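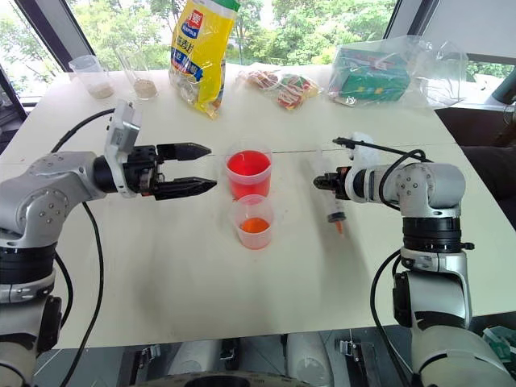
Fig. 2: Copo translúcido com líquido vermelho sobre tampo branco.

3. Preparar o xarope de hibisco

Chegamos à parte mais bonita do guia! O concentrado de hibisco Clarno dá uma cor fantástica e rende bastante, por isso vale a pena acertar a diluição logo na primeira vez.

1. Lave o jarro Flollport e a tampa com água morna e sabão neutro.
2. Deite 2 medidas de concentrado no jarro.
3. Junte 12 medidas de água fria, devagar, encostando o fio de água à parede do jarro.
4. Mexa com a colher comprida durante cerca de 3 minutos.
5. Prove! Se gostar de mais acidez, acrescente umas gotas de lima.
6. Tape e leve ao frigorífico até à hora de servir.

Nota: a receita é de Forough Babaei, que também a faz com hortelã fresca (experimente, fica uma delícia).

Cuidado: o hibisco mancha tecidos e pedra porosa. Limpe os salpicos de imediato com um pano húmido.

Cuidado: não use o jarro com líquidos a ferver nem o leve ao micro-ondas.

Para encomendar uma tampa de substituição, indique a referência 2989. Para a versão com gás, passe à secção 4.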